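Clirero: folding cloth with two arms
Speaker notes, 2019-07-12
Shalini Bhardwaj

Opening. Say who did what. Gilmar built the controller, Brodie ran the trials, Murray Merrick wrote the labelling tool. I did the analysis, so questions about numbers come to me.

The problem. A towel has no fixed shape. If you grip it a little off, everything after that is off too. Our April version planned the whole fold from one overhead view and then ran it blind. It did well on stiff cloth and badly on soft cloth. Show the bar chart, don't read it out.

What we changed. The arms now stop and look again after each contact, using the view from the wrist. We call this the re-grip check. One arm pins the cloth, the other takes a pinch, and the controller asks a single thing: is there a ridge between the fingertips or not? If it can't find one, it opens, shifts and tries again, up to 3 times. After that the trial is marked as failed and a person resets the cloth.

Pause before the next part. People at the Jastau workshop got lost at this point, so go slowly over which arm does what. 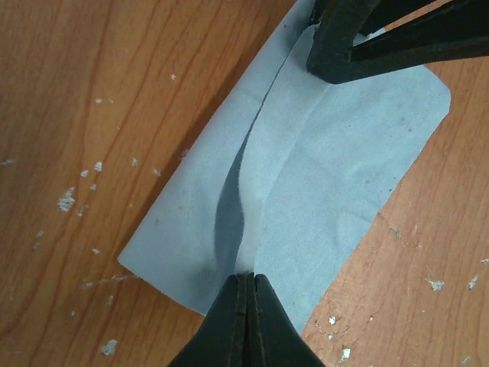 Why look for a ridge and not measure the force on the fingers?
Thin cloth gives almost no force signal, and the reading drifts as the fingers rub on the table. A raised fold casts a shadow, and the wrist view picks that up far more reliably on the cloths we tried.

Go on to the set-up. Ordinary tabletop, left uncovered. We kept the wood grain on purpose. Bevan Halliday's group used a plain green mat for their baseline, and their detector fell over as soon as the mat was taken away. We trained on mixed surfaces from the start.

Results. 214 trials, seven cloths. With the re-grip check, 86 per cent ended in a fold we accepted. Say what "accepted" means: edges lined up to within a finger's width, judged by Brodie from the overhead view, with the condition hidden from him. Most of the failures were double layers, where the pinch took the top sheet and the one under it. The check can't tell these apart, as both make a ridge.

What didn't help. More training data for the pinch detector, past a certain point. Faster arms. A softer fingertip pad, which Gilmar still wants to try again on the Riquelme arms.

Limits. Flat starts only. We have not tried a crumpled pile, so don't let anyone quote us on laundry.

Next. Counting layers before the lift. Gilmar has a first go at it in the Plustov code, switched off by default.

Last slide is contacts. Leave it up during questions.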